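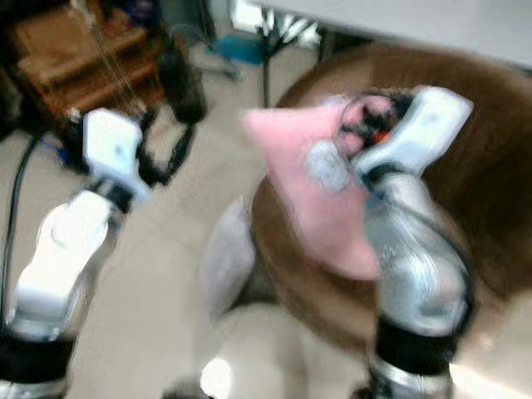 Teleoperação bimanual: braço direito segura o tecido, mas a política aprendida não o solta

Pesquisar no fórum Pesquisar

Categoria: Manipulação > Demonstração e teleoperação
Leitura: 2 min

Wian Mofokeng
Estou gravando demonstrações por controle remoto com dois braços e mãos com dedos articulados. A tarefa é pegar uma peça de tecido rosa com a direita e largá-la num cesto; a esquerda fica vazia. Tenho 365 episódios. A política treinada pega a peça quase sempre, mas fica parada sobre o cesto com os dedos fechados. O software é o Plidley 4, com a configuração padrão. Gravo mais episódios ou o problema é outro?

skatport_ma
Provavelmente é outro. Verifique duas coisas:

1. Pausas do operador. Se você hesita antes de abrir a mão, o conjunto fica com muitos quadros de "dedos fechados, braço imóvel" e poucos de abertura. Corte os trechos com velocidade articular próxima de zero.
2. O sinal gravado. Grave o comando enviado aos dedos, não a posição medida. Com tecido entre os dedos, a posição medida nunca chega ao fechamento completo e o limiar de abertura fica ambíguo.

Depois do corte, retreine com os mesmos episódios antes de gravar outros.

gondal
Grava mais. Com 563 o meu funcionou.

r_plamwood
Concordo com o item 2. Veja também a câmera da cabeça: tecido volumoso encobre os dedos, e movimento rápido borra a imagem. Reduza a velocidade do operador no transporte e diminua o tempo de exposição. Se houver câmera de punho, inclua-a na observação.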